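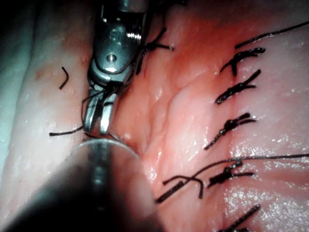
Volach Student Robotics Club
Bench Guide, Section 4: Interrupted Suture Exercise

4.1 Before you start
The exercise uses the Ivport control software and two instruments. Load the Plidia profile before you enable motion. Profiles from the Petchrat arm don't transfer.

4.2 Procedure
1. Home both arms and set motion scaling to 4.
2. Set the grip force limit to 600 and the log interval to 900 ms.
3. Bring both instrument tips into view. Keep the idle shaft low so it does not hide the incision line.
4. Pick up the strand with the jaws. Close them slowly.
5. Pass the suture across the line and pull until the edges meet. Stop there.
6. Tie the knot, then trim both tails.
7. Move along the line and repeat. A full run is 6 knots.
8. Save the log before you disable motion.

Caution: Do not change the scaling value while the jaws hold a strand. The arm can jump when the new value is applied.

Note: Cut tails left on the surface do not stop a run. Remove them between runs with the arms parked.

4.3 Checking the row
Knots should sit on or close to the line, evenly spaced, with short ends out to both sides. Check spacing with the camera still. Long tails are a trimming fault and are logged separately from spacing.
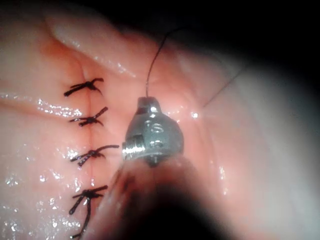

Comment on 4.3: Could the guide say whether spacing is scored before or after trimming? Our team lost points in November for checking too early, and step 6 doesn't settle it.

Reply: After trimming. The scoring sheet will be changed to match.

4.4 Shutdown
1. Open the jaws and confirm that no strand is held.
2. Raise both instruments clear of the surface.
3. Park the arms, disable motion, and close Ivport.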